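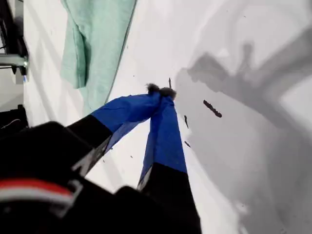

Fingertips closed on a bit of dark fluff, wrist view. More debris on the table, green cloth at the top.

June 28, 2020 – table clearing, crumbs and cloth

Continued with the debris task on the white table. Policy is the one Hsin-yi trained for Caltemura, 432 demos, no changes to the weights. Only the grasp height rule is different. Old rule took the table plane from calibration and stopped 2 mm above it. That is fine for blocks and useless for lint. New rule goes down until the motor current rises, backs off a hair, then closes.

Ran 123 attempts on small debris with the old rule and the same number with the new one. Logs are in the Daltgate folder, both sets, labeled by rule. I have not scored the second set yet. Sum-yee will score it without knowing which rule is which, so please don't rename anything in there.

Notes while running:

Flat slivers are still the worst case. The fingers close over the top and the sliver stays put or slides toward the base. Fluffy pieces are much easier, they give the tape something to catch.

Shadow from the arm confuses the segmentation on the right side. Small specks inside the shadow get dropped from the target list. Tried a lower threshold and it started picking the shadow edge as an object – put it back.

Release is a separate problem. Light pieces stick to the tape after the fingers open. I count a release only if the tips are clean on the wrist view. Hüsnü wants a wipe motion after each drop, will try that next.

Switched to the cloth after that, same height rule, 14 attempts.

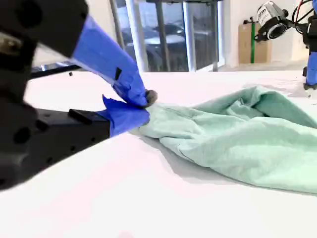 Cloth held at a gathered corner between the taped tips. Second arm at right.

Target for the cloth is a corner grasp. A grasp in the middle of the cloth goes down as a miss even if it holds. Fold direction still comes from the Zendville code and I did not touch it.

Tape on the lower finger has a flap sticking up at the tip. Retape before the next set and note the time in the log, the contact current may shift with fresh tape.

To do: rerun current calibration with new tape. Ask Gladys for the Chiu light panel, for the shadow. Scores from Sum-yee go in this entry when they are in.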